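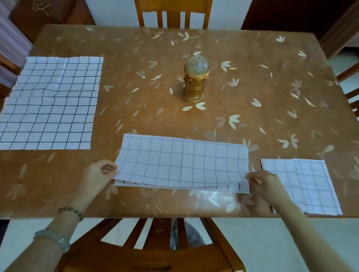
Memwood's paper pattern library reopens after its winter in boxes

Anyone who has missed the pattern drawers at Memwood library over the past few months will be glad to hear that they are back, and in rather better order than when they went away. The home dressmaking collection, which had been packed up since the ceiling in the old reading room began to drip, opened again this April on the first floor, next to the large print novels and within easy reach of the kettle.

The collection holds 1577 paper patterns, nearly all of them given by people in the town and the villages round it. There are wedding dresses and pyjamas, christening gowns, school pinafores, a whole drawer of aprons, and a good many of those wide-collared shirts that seemed such a fine idea at the time and are, we are told, being asked for again by people much too young to remember them. Borrowers can take home up to five at once and keep them for a month, and there is no charge so long as everything comes back in its envelope.

Tamunoemi Balogun, who has looked after the drawers from the beginning, spent most of the winter going through them at home. It was slow work, she told us, and she enjoyed nearly all of it. Every envelope had to be opened and its pieces checked against the instruction sheet, and where a sleeve or a pocket had gone missing she drew a fresh one from whatever could be found, sometimes by laying out a finished garment that a former borrower had been kind enough to lend her.

"I had one coat come back to me with two left fronts and no back at all," she said. "I rang the lady who gave it to us and she still had the coat! She'd worn it to her sister's wedding and she brought it round in a carrier bag, and we had a lovely afternoon over it – I don't think either of us noticed it getting dark."

The collection started very modestly, with 300 patterns left to the library by a dressmaker who had rooms above the Garrido bakery on Bridge Street, and for a long time it lived in a single cabinet that stuck in damp weather. Older readers may remember having to ask for the ruler that was kept behind the desk to free the bottom drawer. The new cabinets came from the Plidon drawing office when it closed its doors, and they are wide and shallow, so that the bigger sheets can lie flat instead of being folded and folded again until the creases give way.

Money for the move was raised by the Flarneo sewing circle, who meet in the church rooms and who set themselves the task of finding £2000 over the winter. They managed it with a sale of cushions and tea towels, a supper, and a very well attended evening of mending, where people paid what they liked to have hems let down and zips put right. One gentleman is said to have arrived with eleven years' worth of trousers, and to have gone home with every pair wearable.

There are a few changes that regular borrowers will want to know about. The patterns used to be filed by maker, which suited those who knew exactly what they were after and left everybody else rather at sea. They are now sorted by garment and then by size, with children's clothes in the two drawers nearest the window. Each envelope carries a small card on which borrowers are invited to write a line or two for the next person, and some of these are already worth reading for their own sake. "Cut the collar bigger than it says," runs one. Another, on a pair of dungarees, says simply, "Do the straps first or you will cry."

Borrowers are asked to trace the pattern onto their own paper and leave the original uncut, and please to use a soft pencil for the job. Pins are best kept to the very edges. Tamunoemi is also keen that nobody should feel shy about bringing back a torn piece. She has plenty of mending tissue and would much sooner be told than find out later on.

She will be at the drawers each weekday morning from ten until noon for anyone who would like help in choosing a size or making sense of the instructions, which in the older envelopes can be very brief indeed. Beginners are most welcome, and there is a gathered skirt she likes to start them on.

Gifts of patterns can be handed in at the main desk, complete or otherwise. Men's clothes are particularly wanted, above all waistcoats, and so is anything at all for dressing gowns, which go out as soon as they come in.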